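How to Start Seawatching from a Headland

I put off seawatching for years because it looked like a sport for people with iron eyesight and no feeling in their toes. What a mistake! Give it one good morning with the wind blowing onshore and I think you'll be hooked. What follows is how I'd set up a first session, using Soston Head as the spot, though any point that sticks out into the water will do.

Pick your wind

You want it blowing toward the land, and you want it fairly strong. At Soston that means anything from west to northwest. The morning after a front goes through is my favorite, when the showers are breaking up and you can see between them. Flat calm can be lovely for loons and grebes sitting on the water, but the shearwaters and jaegers will stay way out.

Get there early

Be in your seat by first light. The first 2 hours are usually the busiest, and on an east-facing coast you'll also beat the worst of the glare. At Soston the sun is behind you until noon, so you can sleep in a little (I never do).

Sit low and out of the wind

Height helps you see over the swell, but too much of it and every bird is a dark speck against dark water. Halfway down the slope is about right. Tuck in behind a wall or a boulder, put a foam pad under you, and set the tripod legs short and wide so the scope comes down to your eye. Hang your bag from the center post if it's gusty.

Scan like this

Set the scope to its lowest zoom. Mine is an old Brunell and I leave it at 20 nearly all day. Put the horizon a third of the way down your view, then sweep slowly against the direction most birds are flying. When you reach the end of your arc, come back with binoculars to catch anything close in. Birds under your nose are the easiest ones to miss!

If you're with a friend, agree on markers before you start. At Soston everybody uses the Harms buoy as twelve o'clock, and "past the buoy, going left, below the horizon" gets people onto a bird fast.

Learn the common ones first

Spend your first few trips on gannets, cormorants, scoters and whatever gull is most common. Watch how each one flies. Gannets are long at both ends and bright white as adults. Scoters go by low in wobbly strings. Once those are automatic, anything different jumps out at you, and it's a terrific feeling when it does.

Keep a log

Write down start and finish times, wind, visibility, and a separate tally for each species and direction. I start a fresh line every half hour. A clicker in each hand is great for heavy passage, one for the main species and one for everything else. On a big scoter day off Purnska Point my log passed 2000, and I could never have kept up with a pencil. 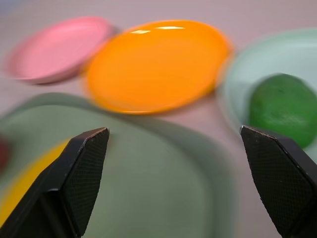
Wide open, with textured inner faces.

What to bring

Scope, tripod, binoculars
Foam pad and one more layer than you think you need
Lens cloths, at least 2, kept in separate pockets
Notebook and pencil (ink runs in the rain)
Thermos and something to eat with gloves on

Wipe salt spray off the lenses with a damp cloth before you use a dry one, and rinse the tripod legs in fresh water when you get home.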